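Right, it's laundry day and I have opinions. Thread on folding things that don't want to be folded 🧵

Background: I gave up ironing in 2 stages. First I stopped doing the bedding, then I stopped doing everything. So now it all depends on folding stuff properly straight after it's dry, and I'm very good at that until I get to anything with elastic in it.

T-shirts, fine. Tea towels, lovely, could do those all night. Pillowcases, a treat! But soft things with a gathered cuff AND a drawstring? They go into a ball the second you look away and they stay there.

My mum's method was to give everything one massive shake over the bath, like cracking a whip. Works on towels. On anything light it just finds new ways to twist (and I've had a drawstring in the eye, so no thank you).

Current opponent, on the table:

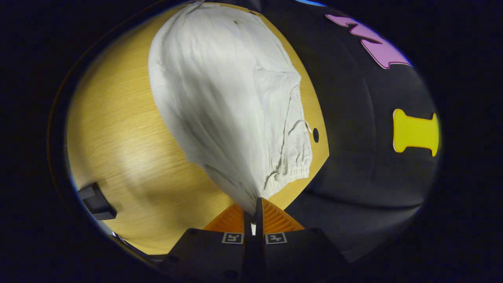
White, crumpled, elastic at one side, drawstring making a bid for freedom. Round one.

So what I do now. Find the elastic first. Always the elastic. If you start from the wide floppy part you end up chasing creases round in circles and you've got no idea which way up you are.

Once you've got the gathered bit, lay it flat and leave it alone. Don't try to stretch it smooth, it'll only ping back and drag the rest with it. Smooth AWAY from it, long strokes with the flat of your hand, down towards the other end.

Tuck the drawstring inside before the first fold. I ignored this for years and every single pile in my drawer had a little tail hanging out that caught on the runner.

Then fold lengthways, then in half, then in half again. 4 layers is my limit for thin white cotton sort of stuff, any more and it springs open like a jack-in-the-box.

Jianhua Song replied to my last laundry thread saying just roll them. I've tried rolling! Mine unroll in the night. Jianhua, I need a video or I'm not having it.

Also someone asked about the table. It's the best folding spot in the house, proper height so my back doesn't go, and light enough wood that I can see any marks I missed on dark things. Useless for spotting them on white things, mind you.

Anyway, whites done, kettle's on. Socks tomorrow, and I've got 327 of them by the look of that basket and not one pair. Send help, or biscuits.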